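Putting the Winter Things Away (and Finding Them Again)

Every April I make the same mistake. The first warm Friday comes along, I throw open the hall closet, haul everything onto the floor in a glow of good intentions, and by suppertime there are coats on the stairs and gloves in the kitchen and I'm eating toast standing up because there's a snow boot on my chair. So before anything else, please take this one piece of advice from me: do one kind of thing at a time. Coats one evening, woolens another, hats and scarves on a third. The closet has waited since November and it can wait until next week.

I learned most of what follows in our old house in Clerkdale, which had exactly one closet downstairs and a cellar that smelled of potatoes all year. We have more room now but I still do it the small-house way, and I think it works better for having been worked out in a tight space.

Start with a clear surface

You want somewhere flat, waist high, and well lit. The bed is tempting, but a bed is soft and low and your back will have words with you by the second pile. I use a table and put something pale over the top of it, an old sheet or a bit of foam or whatever is going. A pale covering shows up moth grit, loose buttons, and the small dark crumbs that fall out of coat pockets, and it doesn't matter a bit if the covering itself has seen better days. Mine certainly has. Keep a basket within reach for the things that belong to some other room, and don't let yourself walk off to deliver them until you've finished, or you'll find yourself cleaning the bathroom cabinet an hour later with no memory of how it began.

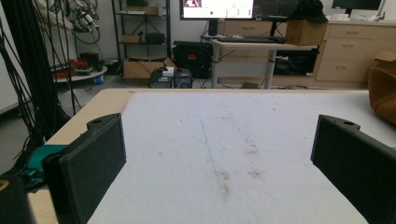

A reader wrote to me after last year's version of this page to say that she skips the table altogether and hangs a shower rod across the laundry room doorway, so that every coat can be looked at full length, front and back, before it goes anywhere near a bag. She finds twice as many stains that way, she said, and she can brush downward with both hands free. I tried it and she's quite right about coats. For small things I still like my table, but for anything with sleeves, hang it up first.

Coats

Empty the pockets. I know, I know, but do it twice, and put your fingers right down into the corners, where the lip balm lives. A forgotten peppermint can glue a lining together over one hot summer and you will not get it out with anything short of scissors.

Brush wool coats from the collar down, with the nap, and don't be shy about it. Turn up the collar and brush underneath, then do the cuffs and along the seams of the pockets. If there's a greasy shine at the neck, dab it with a cloth wrung out in barely soapy water, then a clean damp one, and let it dry completely in moving air. Overnight is not too long. Anything put away damp will let you know about it in the fall.

Zippers get closed, and so does the top button, so the coat keeps its shape on the hanger. Please give your heavy coats the fat hangers. Wire ones leave those two sad little points in the shoulders and they take weeks to drop out. If you've only got wire, roll a hand towel around each end and pin it in place.

Puffy jackets don't like being squashed. The ones that come in a little sack are made to be squashed for a hike and then let out again, so hang them up or fold them loosely at the very top of the pile with nothing on them.

Sweaters and scarves

Wash first, always. Moths want the bit where you spilled gravy, and they'll happily eat the wool on the way through. I use lukewarm water, a small squirt of gentle soap, and a great deal of patience with the rinsing. Press the water out in a towel (roll it up like a jelly roll and kneel on it, very satisfying) and dry everything flat.

Fold, never hang. Thick sweaters at the bottom, thin ones on top, scarves rolled and tucked down the sides where they fill in the gaps. I had a spell of lining my boxes with fancy scented paper from the stationer's in Plarkbridge, and it was pretty, but plain tissue does the job and you can buy a whole stack of it for the price of a coffee.

As for cedar, I like it, and I keep blocks in every box, but I wouldn't trust it on its own. Sand the blocks lightly every spring so they smell of something. Then put your faith in clean wool and a lid that fits.

Hats

Now, hats are the part people rush, because they come at the end and everyone is tired, and then in October there's a brim with a wave in it. Give them their own evening if you possibly can.

Sort them into soft and shaped. Soft hats are your knits, your cotton sun hats, anything you could stuff in a bag without a pang. Most of those can be washed by hand if the label allows. Stitched brims do best if you smooth them out with your palms while they're damp, working from the crown to the edge and going round and round until it all lies the way you want. Don't wring them. Don't peg them by the brim either, unless you'd like two little peg bites in it for the rest of the season.

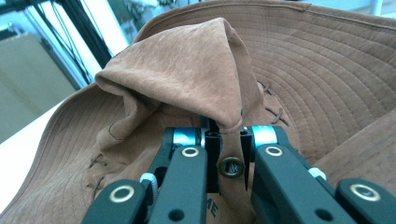

Dry them away from the radiator, over an upturned bowl if you have one the right size. I have a chipped mixing bowl that hasn't seen batter in years and is the best hat dryer in the county. Once they're bone dry, you can nest the soft ones inside each other, biggest on the outside, with a crumple of tissue between each.

Sweatbands deserve a minute all to themselves. Turn the band out, wipe it with a cloth dipped in water with a drop of white vinegar, and leave it turned out until it's dry. The smell of vinegar goes, I promise, and it takes the other smell along with it.

Shaped hats are fussier. Felt wants a soft brush, and I go counterclockwise around the crown, which is how my grandmother did it and I've never dared to ask why. I bought a Plilora brush a few winters ago and it's a good one, nice long handle, but a clean baby's hairbrush got me through the ten years before that. For a dent, hold the hat over the steam from a kettle, well back, count to five, and ease it out from the inside with your fingers. Short goes with the steam, and rest in between. You can always give it another puff.

Pick a felt hat up by the brim with two hands if you can bring yourself to do it. We all pinch the crown at the front because they do it in the movies, and that's where the felt cracks first.
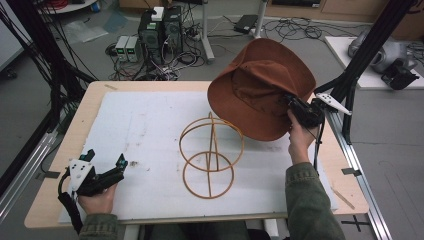 Between wearings, anything that holds the crown up and lets air in underneath will do. For the long summer rest I prefer a box. Stuff the crown with tissue, firmly enough to hold it but not so much that it strains, and set the hat upside down on its crown so the brim isn't carrying any weight. One hat to a box if it's one you love. No newspaper, please! The ink comes off on pale felt and you'll be looking at the grocery ads on your forehead next winter.

Gloves, boots, and the leftovers

Pair gloves and clip them with a clothespin. Singles go in a paper bag marked "singles" and the bag goes at the front of the box, so that when the lost one turns up in the car you know where to take it. Leather gloves get a very small rub of conditioner and are laid flat, fingers straight.

Boots want the salt off before anything else. Half water, half white vinegar, wipe, wipe again with plain water, then let them dry stuffed with paper (newspaper is fine in a boot, where it can't hurt anything). Stand tall ones up with a rolled magazine in each leg.

Label everything

Write on the end of the box as well as the lid, because the lid is the one side you can't see once it's on the shelf. I put what's in it and which closet it came from. The clear bins I got at Furukawa, the housewares shop out past the roundabout, spare you some of this, but sun does come through the sides, so keep those in the dark.

And leave out one sweater and one warm hat. There's always a cold morning in May, and you'll be so pleased with yourself.

1653 shares | 2363 views

Comments

woollymittens: The jelly roll towel trick is a keeper. I did three cardigans on Saturday and they dried overnight for the first time ever. My knees are a bit damp though.

Plarkbridge reader: Could you say more about moths in a carpeted closet? I wash everything before it goes away and still find holes along the hems. I've wondered about the carpet edge under the baseboard.

backporch_baker: Agree on the carpet edge, go in there with the crevice tool every week in warm weather. I also put my washed scarves in the freezer in a sealed bag before storing them and haven't had a hole in a long while.

Contact | Copyright, all rights reserved | Back to top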